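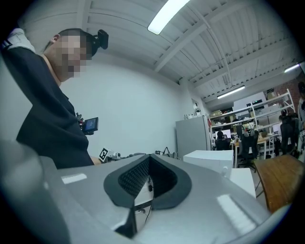
Ticket 2709: Rattle and drip from ceiling, long room

Opened by: Lucie Fortin
Assigned to: Vilmos Dobos
Site: Skument, upper floor
Status: Monitoring
Opened: Sep 7, 2023

Reported problem

There is a rattle overhead when the air handler starts. It comes from the corrugated metal panels, along one of the white beams where the thin pipes run. It lasts as long as the fan is on high and fades when it drops to low. Twice this week there has also been a drop of water on the white table, at the end with the brown wood edge. I wiped it up both times. The lights have not flickered and no breaker has tripped.

Please don't book the work for mid-morning if you can help it. People are standing in there most of the day with headsets on and their hands full, and a ladder won't fit between the table and the whiteboard unless the chairs go out first.

Lucie

Reply from Vilmos Dobos

Checked from the floor with the fan on high. I can hear it too. Two possible causes: a loose panel screw, or a pipe clip that has let go of the beam. The water could be condensation on a pipe or it could be the roof. Questions before I bring the ladder up:

1. Did it rain on either day you found water?
2. Was the drop in the same spot both times?
3. Has anyone hung anything from the beams?

Reply from Lucie Fortin

No rain the first time, I don't remember for the second. Same spot, a hand's width in from the wood edge. Nothing hung from the beams that I know of. Rozália Magyar asked about hanging a banner in the spring but it went on the wall at Lekitz instead.

Reply from Vilmos Dobos

Went up after hours. Found and done:

- Pipe clip 3 on the second beam had opened. The pipe was touching the panel and buzzing against it. New clip fitted, rubber strip put behind it.
- Four panel screws turned by hand. Tightened. One was stripped, replaced with the next size up.
- Foam sleeve on the same pipe had a split at the joint. Bare metal showing and damp to the touch. Taped for now.
- No stain on the top side of the panel, so I am leaning toward condensation and leaving the roof alone.

Fan run on high for 90 minutes afterward. No rattle.
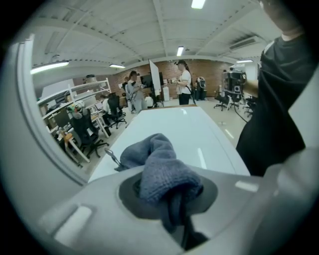

The tape on the sleeve is a stopgap. It will hold while the air is dry, but on a humid day it may sweat through again. I have ordered a proper length of sleeve from Orbán, part 439, and Trefor Penry will sign for it if I am out.

In the meantime, keep paper and anything with a plug away from that end of the table - a folded towel is fine. The white top shows water easily, so a quick look at the end of the day is enough.

Reply from Lucie Fortin

Quiet so far. Table dry at closing. Ashok Mathur says he heard one tick when the fan came on, but only one, and I was in the room and missed it.

Reply from Vilmos Dobos

One tick at startup is likely the metal moving as it cools. If it repeats or turns back into a rattle, note the time and add it here. Linked to ticket 791 (air handler filter). Leaving this open until the sleeve is on.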